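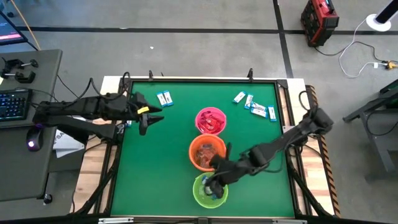 Sort by color and you'll never dig for a flavor again, my neighbor told me over the fence in August, and I've been chewing on it ever since.

I was skeptical, because I'm a one-big-bowl person. Always have been! My candy bowl growing up was a salad bowl, and you reached in and took your chances (usually butterscotch). But I had 11 people coming for cards and a giant mixed bag from Nyberg, the discount place out past Flukgate, so I gave it a shot.

Three bowls, three piles. Red and pink wrappers in the pink bowl, the shiny brownish-orange ones in the orange bowl, blue and white in the lime green. I love a loud plastic bowl for this. Glass looks lovely until somebody's elbow finds it, and mine always seem to get chipped by Thanksgiving.

The sorting took me most of a podcast. You do get faster, though I kept stopping to eat the blue ones, so maybe don't go by my time. A few strays always end up beside the bowls, too, and I've decided to let them live there.

My guests went straight for their favorites, and the orange bowl was down to wrappers by 9 p.m. Next time I'm buying a fourth bowl just for the empties. Stivwood has a deep yellow one I've had my eye on, and my sister swears by the stackable kind from Plivico, but she also keeps her candy in the freezer.

460 shares
100 comments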